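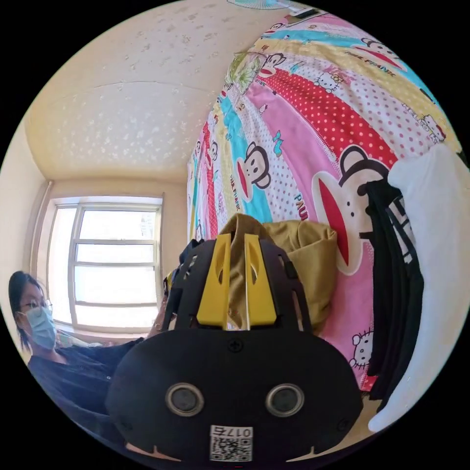
*Mustard-olive fabric on a bed.*

The owner of Zellby, a two-room mending and dye shop, talks fast when the subject is old cloth. "Show me a faded shirt and I'm happy for the whole arvo," she says, pulling another one off the rack.

She learned to dye at Stusari, a wool mill that closed one July, and she still has the recipe book — 123 colours, most of them in pencil. Her favourite is an olive made with onion skins and a rusty-nail bath. "It never comes out the same twice, and I love that! People ring up wanting the exact shade their neighbour got and I have to let them down gently."
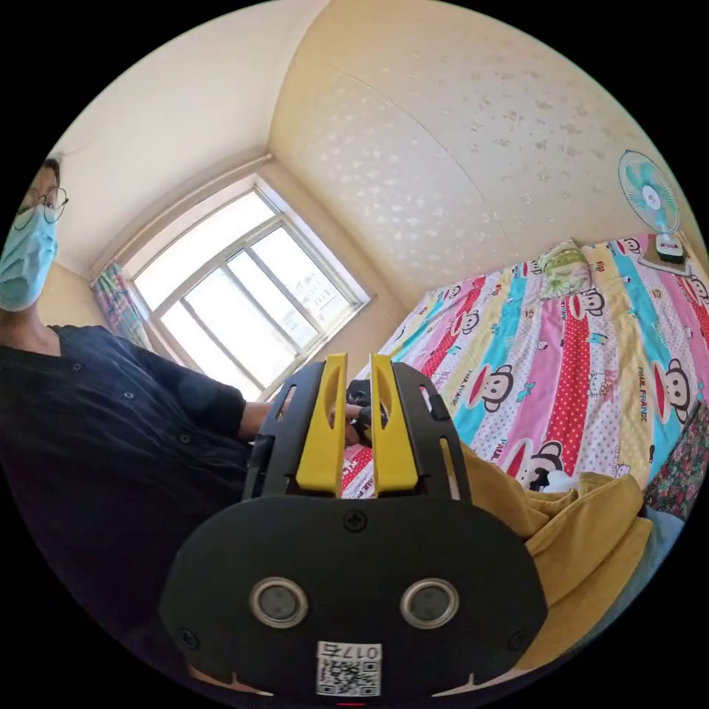 *1 min read*

Mending came later. A customer from Prellent brought in a cardigan with 14 moth holes and asked whether it was worth saving. "I said yes before I'd even looked at the elbows." The job took 32 hours, and she charged for nine.

These days she runs a Saturday-style open table whenever the shop's quiet, with tea and a tin of odd buttons. The oldest regular is 84 and darns faster than anyone in the room. "She's teaching me," the owner says. "I've been doing my heels wrong for years — way too tight."

Next is a batch of linen offcuts from Economou, already soaking out the back.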